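Talks > Shop Floor > Speaker notes
Last updated: July

Start with the number, no greeting. Vudov told its buyers 1,038 successful pickups. Pause. Ask the room: out of how many? They never printed that. Emgate did, to its credit: 3,000 tries, 71 percent good. Now picture your dishwasher dropping the rest.

Don't be mean about it. I've worked a canteen line, and plates are harder than they look. Low rim, flat on the table, hardly any room to get a finger under. A kid does it without looking. Slow down on this part. 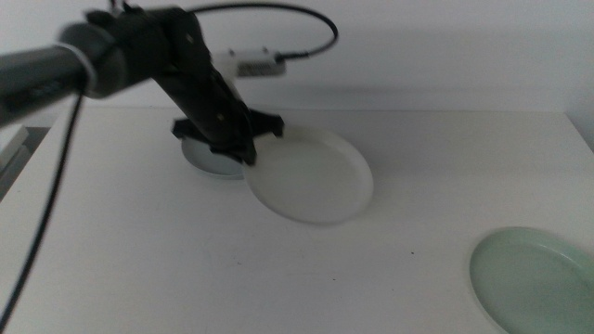 Drendow wrote back after I gave this talk in the spring that I was grading a student on the first day of class, and that no one laughed at early forklifts for being slow. Read that out in full, it's fair. My answer: forklifts weren't sold to me as a housekeeper.

Next, the Tomaszewski kitchen trial. Over 8 weeks, and staff still did the stacking by hand at lunch rush. Ask who paid for those hours. If someone says "it'll get better," agree, then ask for a date.

Skip the cost slide if we're past 4:30. Keep the bit about wiping down tables, people like it.

Last point before questions: ask any vendor for the failures, on video, at normal speed. Then take hands from the back row first.

14 comments | 52 shares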